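Ticket 513: Overtime goals missing from the game sheet and the standings
Product: Trevuvance league scoring
Submitted by: Cheetham Adult Hockey League, scorekeeping desk
Status: Solved
Opened: 4/21/18

Original message

Hi there, and thank you in advance for reading all of this, as I tend to go on a bit. We run a 16-team adult league out of the rink in Cheetham and have been on Trevuvance since the fall. It has been a big step up from the paper sheets, and most of our captains love being able to look at the standings from the locker room.

Our trouble is with overtime. Last night's late game was tied after three periods and went to the extra five minutes. The home side scored, I entered the goal the way I always do, and the scoreboard on the wall (ours is a Flisel, if that matters) went to 4–3 just as it should. When I closed the game, though, the sheet printed as a 3–3 tie and both teams got one point in the standings. The winning goalie was not pleased with me!

I went back through our older games and found 2 others from March with the same problem. Those two had slipped right by us, so the playoff seeding we mailed out may be wrong. I've tried signing out and back in, closing the game a second time, and running the whole thing from the spare laptop instead of the desk computer. The result was the same each time.

Reply from support

Good morning, and please don't apologize for the long message — the details about the wall board and the printed sheet saved us a round of questions. I'm sorry about the seeding, too. That's a rotten thing to find out right before playoffs.

The wall board and the game sheet get their numbers in different ways. The board takes the running score straight from the goal button. The sheet adds up the goals period by period when you close the game, and it only adds the periods it knows about. If your league is set to three periods with no overtime, a goal entered after the third has nowhere to go, and the sheet leaves it out.

Could you open League Setup, then Game Format, and tell me what you see next to "Overtime type"? Please also send the log for last night's game. You'll find it under Tools, then Export Game Log.

Reply from Cheetham

Well, you were onto something. Overtime type says "None." I would have sworn we set it to sudden death back in the fall, and I do remember picking it from the list, but there it is. The log is attached. I can see the goal in there at the very bottom, with a blank where the period number ought to be.

I changed the setting to "Sudden death, 5 min" and saved it. Then I opened last night's game again, and the sheet still says 3–3.

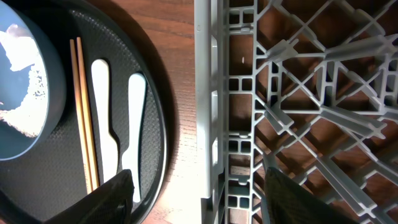 Does changing the overtime setting fix games that are already closed?

Only games opened after the change pick up the new format, so each closed game has to be recalculated one at a time from its own page.

Reply from support

Thanks for the log, it's very clear. The goal is stored safely with the scorer, both assists and the clock time, so you won't need to type anything in again.

For each of the affected games, please do the following in this order:

Open the game and choose Unlock Sheet.
Click the goal with the blank period and set it to OT.
Choose Recalculate, and wait for the green bar to finish.
Lock the sheet again.

Once all the games are done, go to Standings and press Rebuild. Your overtime length should read 900 in the rebuild notes if you ever go to a 15-minute playoff overtime (it's kept in seconds there, and I know that one looks odd). For your regular five minutes it will say 300.

As for the setting going back to "None," your account history shows the Unotik schedule import was run in the winter. That import overwrites Game Format unless you uncheck "Use imported rules." I've passed a note to our developers asking for a warning on that screen.

Reply from Cheetham

All three games are fixed and the standings have rebuilt. Third and fourth place traded spots, so I have a couple of phone calls to make this afternoon — one of them will be a lot more fun than the other. We did run that import when the new ice times came out, and I left every box just as I found it.

Please go ahead and close this. Thank you so much for your patience with us!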